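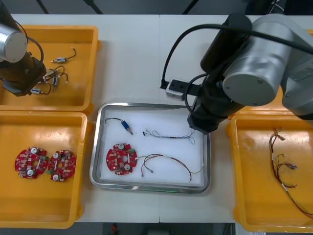 2020-10-20

Bruvero opens parts kitting service for small electronics orders

Bruvero has started taking orders for pre-sorted component kits, a service the company tested in September with 16 customers. Buyers send in a parts list and receive the solenoids, circuit boards and wire harnesses for each unit grouped together, ready for assembly.

Until now the company sold parts only by type, in bulk packs. Small workshops had to do the sorting themselves, and wired parts were the main complaint. Solenoids with their leads attached tangle easily in a tray, and connectors can get pulled when someone tries to separate them in a hurry.

"People were spending the first hour of a job picking wires apart," said Griet Van der Linden, who runs the kitting section. "We would like them to spend it building."

Boards and wired parts are kept in separate trays before they are grouped. Kits are then checked against the customer's list and bagged. The smallest order is six kits and the largest is 1,000 – anything above that is still handled as a bulk sale.

Olanrewaju Okoro of Sterkero, a repair shop that took part in the test, said his orders came complete, apart from one kit that was missing a harness. Bruvero replaced it the same week.

Orders ship within 21 days. Customers who already have a bulk account can use the same login, and existing price agreements on single parts stay in place. Kits with soldered leads are not offered yet.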